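January, late, kitchen table

Finished inking page 14 at ten past nine and left it under the lamp. It's the page where Ayele comes back to the harbour after the flood and finds her brother's boat tied up at the wrong jetty. Nine panels, and I redid the sixth twice. The first time her shoulders were too square and she looked angry. The second time I got the shoulders and lost the hand. I ended up pasting a patch over the hand and drawing it again on the patch, and you can see the edge if you tilt the board, but it will scan clean.

Still no lettering past page 11. I had planned to letter as I went this time. On the last issue I left it all to the end and had to cut a third of the dialogue because the balloons covered people's faces.

Reread the first two issues of Skekano this morning with toast. Imia talks far too much in number one. She explains the tide law to a man who has fished there his whole life. I'd take most of page 5 out if I could, but it's printed and it's sold, and 200 copies of it are in other people's houses. In number two she has a whole page with no words at all, walking up from the slip with the bucket, and that's the page people mention at the table when they come by. I should remember this when I get to the courtroom scene in number four, which at the moment is all talk.

The printer's quote came through while I was out getting milk. $282 for the proofs and the first short run, with the cover on the heavier stock. The lighter stock is cheaper but the colour on the back cover went muddy last time and I had a letter about it. I'll pay for the heavier one. They want files by the middle of next month, which leaves me the inks on the last ten pages, all the lettering, and the inside back cover, where I still don't know what to put. Could be a map. Readers have asked for a map since the first issue and I've put it off because I haven't decided how far it is from the harbour to Fumum. In number one they walk it before lunch. In number two it takes a night.

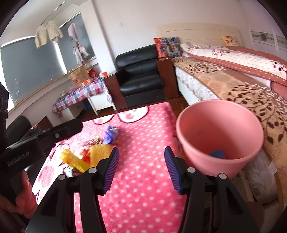 Dardo Figueroa
Writer and artist, Skekano

Afternoon was mostly Fumum. I sat down with both issues and wrote out every mention of the place on the back of an envelope. It's north of the harbour twice and "up the coast" once, and there's a panel in number two where the sun is setting behind it, so it would have to be west. The simplest fix is that the road bends. I drew a bent road. Then I worked out that if the road goes around the salt flats in wet weather, that covers the overnight walk in number two, because number two is set in the wet. I'm happy with that. I may have Ayele grumble about the flats on page 19 so it looks planned.

Also looked at the old war comics my uncle left, the digest-size ones with the yellow spines. I wanted to see how they handled crowds, since pages 16 and 17 are the market and I've been dreading them. They mostly cheat. Two or three proper figures at the front, then a row of heads, then scribble. The scribble is very good scribble. The artist never drew a hat the same way twice and that does half the work. I did a page of hats after tea. Some usable.

Rang the comic shop on the corner about the consignment box. They've sold 12 of number two since November and have four left on the rack. She asked when number three was due and I said autumn. She said people ask for number one as well and I had to tell her there won't be any more until I can afford a reprint. I've thought about collecting the first three in one book — it would solve the number one problem and let me fix page 5 — but then the people who bought the singles get a worse version of the story than the people who waited. I don't know how the bigger publishers feel about that. I suppose they don't mind.

The brush is nearly finished. The tip splits on any long curve and I've been rolling it on scrap to bring it back to a point before each stroke. New one tomorrow, and more white ink, the bottle's down to the sludge.

Tomorrow: pencils for 16, front figures only. Letter 12 and 13. Ring the printer and say yes to the heavy stock. Decide if the brother speaks on 15 or just looks at her. At the moment I think he just looks at her.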